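Questions fréquentes : vendre sur la place de marché Plellgate

Comment ouvrir ma boutique ?
Créez votre compte, choisissez un nom, et prenez votre temps (vraiment !) pour soigner votre première fiche. Theerawat Srithong, de l'accueil vendeurs, relit chaque dossier et vous répond sous 4 jours.

Combien coûte l'abonnement ?
C'est 34 euros par mois, sans engagement, et le mois de février est offert aux nouveaux venus.

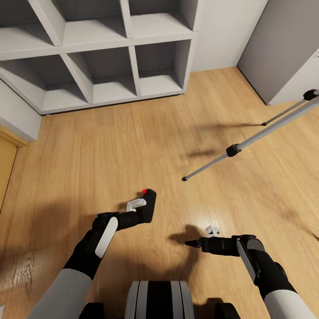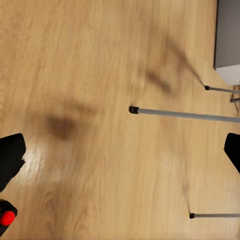 Quand suis-je payé après une vente ?
Le virement part six jours après la livraison confirmée, et il vous arrive le lendemain si votre banque est rapide !

Puis-je vendre aussi sur Kurnard ?
Bien sûr, pensez simplement à mettre vos stocks à jour des deux côtés.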